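The Fruit Comes in Sweaters

A love letter to foam netting, three baskets and the slow pleasure of putting the groceries away

By Zodwa Nkuna

My mother never put fruit away in a hurry. She would come in from the market, set the kettle going, take off her good shoes, and only then start on the bags, lifting each peach out and turning it over under the kitchen light as if she were thinking of buying it a second time. As a child I found this almost unbearable (I wanted the peach!), and now of course I do exactly the same thing, down to the kettle, although I have never owned what she would have called good shoes.

What she didn't have, or only had at holidays, was the foam. You know the stuff I mean. It's the stretchy white netting that comes pulled over pears and mangoes and the fancier sort of oranges, a little sleeve for every piece, soft as a marshmallow and squeaky when you rub it between your fingers. For years it turned up in my kitchen now and then, and I peeled it off and dropped it in the trash without a thought. Then last March I signed up for a fruit box from Plullach, the little grocery two streets over, and suddenly I had netting on the counter, netting in the drawer, and one piece stuck to the bottom of my slipper that went with me to the mailbox and back.

So I went looking for a system, which in my house means I went looking for baskets.

The one I've settled on is so simple that I'm a bit embarrassed to be giving it a whole page. You want one basket for fruit that still has its sleeve on, a tub for the sleeves, and a big roomy basket for the fruit once it's bare. Make them different colors if you can. White, yellow and green is a cheerful combination, and after a week or so your hands know the colors and you can carry on a conversation or listen to the radio while you work. The sleeved fruit goes on the far side of the counter, the big basket goes wherever your stronger hand likes to land, and the tub sits between the two, so that you drop the netting on your way across and never have to double back.

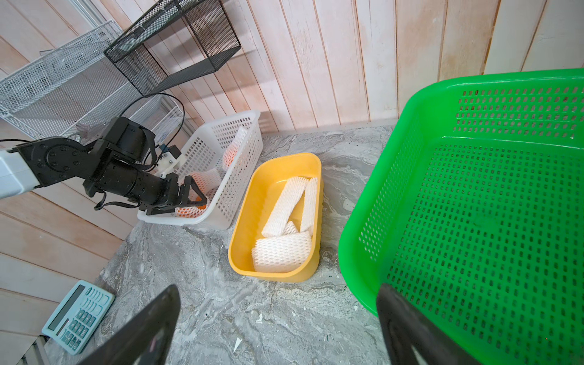 Should the foam come off before fruit goes in the refrigerator?

Take it off if you plan to eat the fruit within a few days, so you can look it over and catch any soft spots early. Leave it on for pieces that will be stacked or carried again, since cushioning is what the sleeve is for.

As for the baskets themselves, I have opinions, and I've had them for a long time. I like plastic for this job. I know wicker is prettier, and I have a lovely wicker bowl from a shop called Nerkar that I dust every week and put nothing in, but wicker catches the foam and holds on to little crumbs of it, and you can't very well stand it in the sink. A plastic basket with holes all over can be rinsed under the tap and shaken out the back door. The holes let the air through as well, and fruit likes air. Look for a nice thick rolled rim, too, the kind that's kind to your fingers when you pick the whole thing up full of oranges.

The tub for the netting is the opposite. You want solid sides, something shallow, with rounded corners that wipe out easily. Foam weighs next to nothing, and the draft from an open door will carry it clear across the room. I used a pretty saucer at first and spent the whole of one breezy afternoon on my hands and knees.

Then there's the matter of getting the sleeves off, where I've become a bit of a bore at dinner parties. Most people pull from the top, the way you'd yank a hat off a child, and on a firm orange that's perfectly fine. On a ripe pear it isn't, because the netting narrows as it stretches and it squeezes the pear right where you don't want it squeezed. I pinch the sleeve low down and roll it up over the shoulders of the fruit, a bit at a time, with the other hand cupped underneath. Once it's past the widest part it more or less lets go by itself.

Some of the sleeves will tear. They're thin, soft things and they've usually had a long trip. A torn one goes in the tub with all the rest, and I sort them out later, when there's a cup of tea to go with the job.

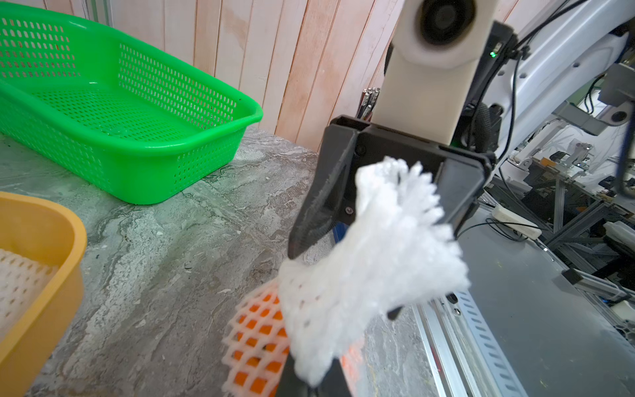
Foam fruit netting, frayed and bunched at the top, with its small diamond-shaped holes opening out below.

I used to flatten every sleeve and stack them like napkins, and I've given that up. They don't want to be stacked. They curl and spring and slide off each other, and life is short. Now I let them lie in the tub however they land, long ones, folded ones, squashed ones, and when it's full I pick out the good ones for keeping.

And you should keep some! A clean sleeve fits over the neck of a wine bottle in a suitcase. It goes between two glass ornaments in January when you're packing up the tree. I've put them on the ends of knitting needles, around the little bottles in my toiletry bag, and over the feet of a plant stand that was scratching the floor. My friends at the Uvby quilting circle cut them into rings to keep their thread spools from knocking together, and at last count there were 102 rings in the jar by the door, with more coming every week.

The rest I take back to Plullach, where they pop them in a box under the register and use them again on the pears.
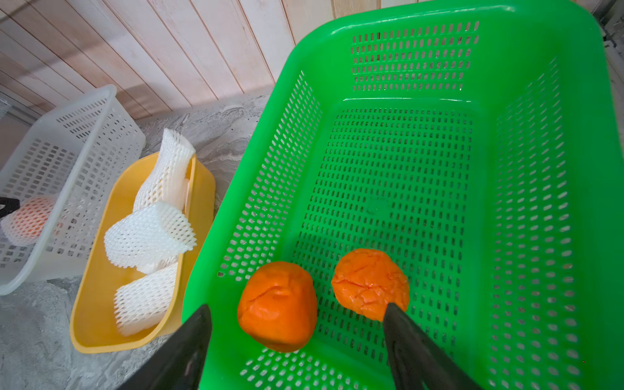
SARPONG, July 26, 2021

I'm finishing this at my sister's kitchen table, with her fruit and her baskets, and I'm pleased to report that the habit travels. She was doubtful. She has always tipped her shopping straight into the crisper drawer, bag and all, and found the forgotten pieces at the back weeks afterward. But we did a whole box together this morning, around 40 pieces of fruit, talking the entire time about our mother and the peaches, and she had the rolling trick down before we were halfway through.

She wants a blue basket instead of a green one. I told her that was fine, as long as it has holes in the bottom, and we're going to the market to look for one after lunch.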